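Cinturón trenzado Plellow: cuatro meses de uso

Llevaba años con el mismo cinturón de piel lisa, de los de agujeros, y siempre me pasaba igual: en uno me apretaba y en el siguiente se me caían los pantalones. Así que en febrero me lancé a por el trenzado de Plellow, en marrón, talla 102. Lo compré en la web de Samton por 52 euros (no es barato, ya lo sé) y me lo pongo casi a diario.

Lo mejor, con diferencia, es que el pasador de la hebilla entra por donde quieras de la trenza. Después de una comida larga lo aflojas un pelín y listo, ¡qué maravilla! Además cede un poco al sentarte, y en el coche se agradece muchísimo.

Con vaqueros azules es como más me gusta – el marrón de la trenza, la punta de cuero más rojiza y la hebilla plateada quedan informales sin parecer de ir al campo. 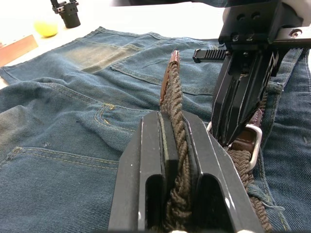 Lo que menos me convence

La punta. Es estrecha y el mío la tiene ya algo curvada, con el borde más claro y gastado justo en la unión con el cordón. No se ha descosido nada, pero la vigilo. Y ojo con las tallas: yo pedí primero la de siempre y me tocó cambiarla – tardaron lo suyo en mandarme la nueva.

¿Lo compraría otra vez?

Sí, para diario sin dudarlo. Para traje sigo con mi Besnard liso, que viste más. Le pongo un 4 sobre 5, y si Plellow refuerza esa punta le subo la nota encantada.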